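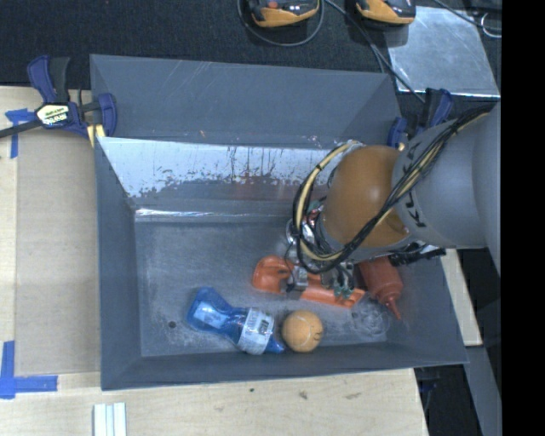
Vusumuzi Mtshali wrote to us after the last issue that he would gladly read less about success rates and more about what keeps the picking cell alive between two test runs, and that in his own workshop the bin had moved more often than the robot had failed. We think the remark is fair, so the item for this issue is only about maintenance.

Keeping the Trakent cell in order
April 28, 2020

The Trakent cell is the bin picking station in the Mahlangu room at Flestberg. Readers who have followed this newsletter know what it does: the arm reaches into a gray bin, takes one thing, lifts it, and puts it back in another place. It does this again and again, and after some weeks every small fault in the setup becomes visible in the logs. Since December the cell has made 3084 picking attempts. On 141 of them it stopped before the end of the cycle, and we have read all those entries, which took longer than we had planned.

The bin

Most of the stops had their cause in the bin and not in the arm. The control program believes that the bin is always in the same place. When a finger touches a wall with a little force, the bin can slide, and from then on each grasp is wrong by the same distance. The program cannot know this. It goes on politely and misses.

We now hold the bin with clamps at the left and at the right. They are ordinary hand clamps, the kind which one finds in a woodworking shop, and they do the job well. The rule for tightening them is simple. Push the bin into its place by hand, close the left clamp, check the position, close the right clamp, and check again. If the second check shows a difference of more than 2 mm from the stored position, open both and start again. Please do not correct the difference in the software. We did this twice in the winter, and afterward it was difficult to find out which value was the true one.

The clamp heads stand higher than one expects, and this matters for the arm. After any change of a clamp, the approach path must be driven once at low speed with a hand near the stop button. A path that was free yesterday is not free if the handle was left turned to the inside.

The walls of the bin are sloping, and this is a help, as things which roll come back toward the floor. But the coating does not last. Along the upper part of the inside it has worn away with a ragged edge, and the metal under it is bright. For a person this is only a used bin. For the depth camera a bright strip of metal is a problem – it gives holes in the data, or it gives points at places where there is nothing. We tried a matte spray on a spare bin and we were content with it for some days, until it began to come off on the fingers. For now we leave the metal as it is and mask that strip in the software. If a reader knows a coating that stays on scuffed metal, we would be thankful for a letter.

The cables

The cable bundle on the arm is the part which needs the most patience. It comes down over the gray link, goes below the orange-brown joint cover, and makes a wide loop upward on the other side. People who visit us often ask if the loop should be made smaller, so that it looks more tidy. It should not. The last joints turn a lot during a pick, and the loop gives the length for this turning. Marthinus Visser shortened it one time to keep it away from the bin, and the connector was pulled out half way on the next wide turn. He put the old length back the same afternoon and wrote the correct length on the inside of the cabinet door, where it can be read by everybody.

The check of the bundle is made at the start of each working day, before the drives are switched on. Pass the cables slowly through your fingers from the gripper upward. You are looking for a flat place, a cut, or a place where the jacket feels softer than beside it. Look also at the thin wires at the gripper. They are moved less than the thick cables, but they have less protection, and a broken one gives faults that come and go. One such wire was responsible for five of the stops, and it looked perfectly good from outside.

The fingers

The fingertips are cleaned with a dry cloth. When they have become greasy, we use a cloth with a little alcohol and then wait until it has dried fully. The screws of the finger mechanism get a look and a light turn with the key, only to feel that they hold. We do not tighten further. A screw which needs tightening every day has another problem, and then it must come out and be examined.

After cleaning, close the gripper fully without an object and read the value for the opening. Write it in the logbook. If the value has changed from the day before, repeat the zero procedure. It is quick work, and it has saved us from a lot of dropped bottles.

The objects

Bottles, a ball and plastic things of irregular form are good company for a test, as each is difficult in its own way. The bottle of translucent blue plastic is seen badly by the camera, the ball rolls when it is touched a little from the side, and a squeeze bottle with a pointed nozzle has its weight far from where the program likes to take it. They also need some care. A label that has begun to lift will stick to a fingertip, so press it down or take it off completely. Squeeze bottles are closed well before they go in. We had syrup on the floor of the old bin once, and the cleaning took a morning.

What is still open

We have not yet decided how to fasten the bin for the long term. The workshop at Hutow has offered to make a frame which is screwed to the table and has a stop at each corner. It would be stiffer than clamps, but the bin could then be changed only with tools, and we change it quite often. Marthinus prefers the frame. The rest of us would like to stay with the clamps until the summer and compare the logs after that.

The checklist for the morning has been printed new and hangs beside the door of the Mahlangu room. The old version had the cable check after the switching on of the drives, and it should be thrown away wherever you find it. Corrections to the list can be given to Marthinus Visser or written directly on the sheet with a pencil.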